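Ticket 317 – Snack box stock: crumbs and soft packets in guest rooms
Site: Wirnonton annexe
Raised by: Housekeeping
Category: Room supplies / consumables
Priority: Low, raised to Medium in February
Status: Open, monitoring

Summary

Guests in the annexe rooms have reported crumbs in the bedding and packets that were soft or stale when opened. The room snacks are supplied in a cardboard box, refilled from the store cupboard on the ground floor. The complaints cover several rooms and do not follow one floor or one cleaning shift.

Environment

Snack box: card, open top with fold-up flap, Balex pattern
Contents: mixed single-serve packets and sweets, bought in from Raptis by the case
Storage: ground floor cupboard, internal wall, no window
Refill method at time of report: topped up from above, old stock left at the bottom

Entry 1

Checked the cupboard. Shelves sound, no sign of mice, no droppings, no gnawed card. Two cases had been stacked on the floor against the hot water pipe. The lower case was noticeably warm at the back. Both cases moved to the middle shelf. No packets discarded at this point.

Entry 2

Emptied one room box fully. Packets at the bottom were past their date, packets at the top were not. This agrees with the refill method. Several of the bottom packets had lost their air and had a crease across the end seal. Pressed under water in the sink, two of them let out bubbles at the crease. The packets from the top of the same box did not.

Conclusion so far: two separate faults. Old stock is not being rotated, and the packets at the bottom are being squashed until the seal opens. The warm pipe may add to the first but cannot explain the second.

Entry 3

Comment from Housekeeping: the boxes are overfilled because the supply sheet gives a weight and not a fill level. The sheet says 2000 g per box. With the older, heavier bars this came to just under the rim. With the lighter packets now supplied it stands well above it, and staff push the contents down to get the flap shut.

Tested this with the kitchen scales. At 990 g the current mix fills the box to the rim with no pressing. Supply sheet to be amended to "fill to rim, do not press, flap must close freely".

Entry 4

Amended sheet issued. Stock rotation added to the same page: tip the box out on a clean surface, check every date, put the older packets back last so that they sit on top. Anything flat, split or sticky goes in the bin. Empty wrappers found in the box also go in the bin – guests do put them back in, and they hold crumbs.

Query from Housekeeping on where to tip the box out. The desk in the smaller rooms is too narrow once the kettle tray is on it. Agreed that the bed may be used, but only before the linen is changed, never after. Crumbs in clean bedding were part of the original complaint.

Entry 5

Work order passed to Pireo for a shelf bracket in the cupboard, so that cases can no longer be put down beside the pipe. Bracket fitted. Pipe lagging was also missing over a short length behind the door and has been replaced under the same order.

Entry 6

Rechecked 18 rooms after one full refill under the new sheet. Results:

Boxes closing freely: all but one
Out-of-date packets: none found
Split packets: one, at a corner, probably damaged in the case
Crumbs in bedding reported by guests: none since the last entry

The one box that would not close had been topped up by a member of staff who had not seen the amended sheet. A copy is now taped inside the cupboard door at eye level.

Entry 7

Housekeeping ask whether sweets and savoury packets should be kept apart in the box. Not needed for this fault. There is some sense in putting the small sweets in last, as they slide down between the larger packets and get missed in the date check. Left to the person doing the refill.

Outstanding

Supply sheet still shows the old weight on the version kept at the main desk. To be replaced.
Next date check of the cupboard stock due with the next delivery.
If split packets are found again at the corner, keep the outer case and note the batch number before contacting Raptis. They will not credit single packets without it.

Ticket stays open until the next delivery has been through the rooms once. Please add any further findings as a new entry and do not edit the earlier ones.

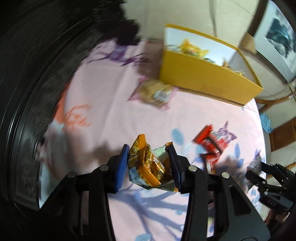

Also still to do: the rooms at the far end of the corridor were not part of the recheck in Entry 6. Their boxes were last filled under the old sheet and should be tipped out and sorted at the next linen change.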